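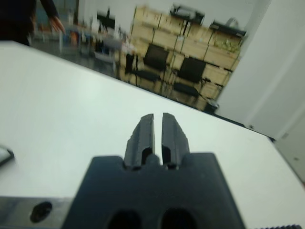 A gripper over the worktable, with the shelves and office chairs behind it.

Ask me whether a machine can do the chores yet and I will say yes, some of them, and then talk for far too long about which ones. I have been following this stuff since my kitchen had one robot in it (a round one, which ate the fringe off a rug), and I have never been as cheerful about it as I am now. I also still do my own washing up. Both of those things are true and I don't find them hard to hold together.

The work that excites me most is dull to look at. Picking up a small flat thing from a table. Turning it the right way round. Putting it in a tray, or taking it out of one. At Petik, where Pallavi Sachdeva used to run the returns bench, people did that sort of thing 770 times on a busy shift, and she reckons it took a new starter 14 days before they stopped dropping things. Fourteen days, for a person with two good hands and a lifetime of picking up spoons! So I can't get very worked up when a robot is slow at it.

Think about what a flat, dark object on a flat, pale table asks of you. There is hardly any edge to get hold of. Your fingernail does half the job, and you use it without noticing. If the nail won't go under, you slide the thing to the edge of the table, or press one end so the other tips up, or you hold it still with your left hand while the right gets a grip.

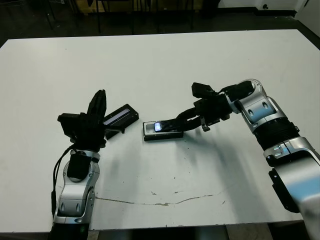 Two arms matter here much more than one, and I wish the people who write about home robots would say so more often. Most household jobs are a holding job and a doing job at the same time. You hold the jar and turn the lid. You hold the pillowcase open and shove the pillow in. One-armed machines have been brilliant in factories for years, with a clamp or a jig doing the holding, but there are no jigs in my airing cupboard.

Callum Tapley, who I argue with about this most Sundays, thinks the whole business is upside down. His line is that if you want chores done by machine you should build a machine for each chore, as we did with the dishwasher, and leave hands out of it. It's a fair point - the dishwasher is still the best robot any of us owns. But look at what is left once the dishwasher has done its bit. Somebody has to load it. Somebody has to empty it, and find the lid that goes with the tub. What's left over is nearly all hand work, odd shapes in odd places, and I can't picture the single-purpose box that would do it.

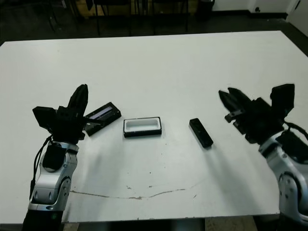
Where I do give ground is on mess. A clear table with a few things on it is a kind place to work. My own table on a weekday evening has post on it, a phone charger, half a satsuma and somebody's recorder. A person tidying that decides all the time what counts as rubbish and what will cause a row if it goes missing. I asked Pentti Pelkonen, who fits out small workshops, how many of his customers would trust a pair of arms with their packing bench, and he said he'd put the question to 33 of them and got over 20 different versions of "if I could leave the room". That seems to me exactly the right test, for a workshop or for a kitchen. If I have to stand there watching, I might as well do it myself.

We aren't there. I'd let a machine sort a drawer of remote controls this year and I'd enjoy watching it. Ironing, no. Anything involving my grandmother's glasses, certainly not. But the small, fiddly middle of the list is starting to move, and I would much rather have slow and careful arms that improve a little each month than another gadget that does one thing and lives in a cupboard. I've promised Callum the first go on mine, whenever it comes, and he has promised to bring the recorder.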